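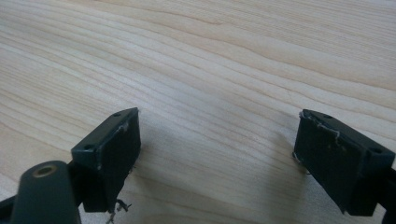 Moridetti Metadata Conference

Home | Articles | Standards | Events | Contact

July 12, 2024, by Kuo-hua Yuen

The Moridetti Metadata Conference is a recurring meeting on descriptive metadata, controlled vocabularies and catalog exchange. It is held each September and is run by the Moridetti Foundation, which also maintains the Irkeo vocabulary for small archives and museum libraries.

The conference grew out of a working meeting on Irkeo held at the Lau Library in Tistoven. Early sessions dealt mainly with the mapping of local subject headings to shared terms. Papers on date formats, rights statements and persistent identifiers were admitted later, and the name was changed from the Irkeo Users Meeting to its present form.

The program runs for 3 days. The first 2 are given to papers and panels, and the last is reserved for workshops and for the open meeting of the Irkeo editors. Attendance is limited to 200, the capacity of the main hall at Tistoven. Proposals are read by two reviewers without the names of the authors.
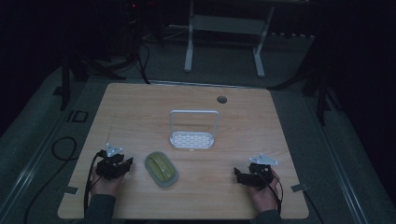

PROCEEDINGS AND ARCHIVE

Accepted papers are published online after the close of the conference. A typical volume holds some 24 papers, together with the minutes of the editors' meeting. Earlier volumes were issued in print only and have been scanned by the Lau Library. Slides are kept where the speaker has given permission.

See also: Irkeo vocabulary; Application profile; Subject heading

This site uses cookies to remember your settings. Accept | Learn more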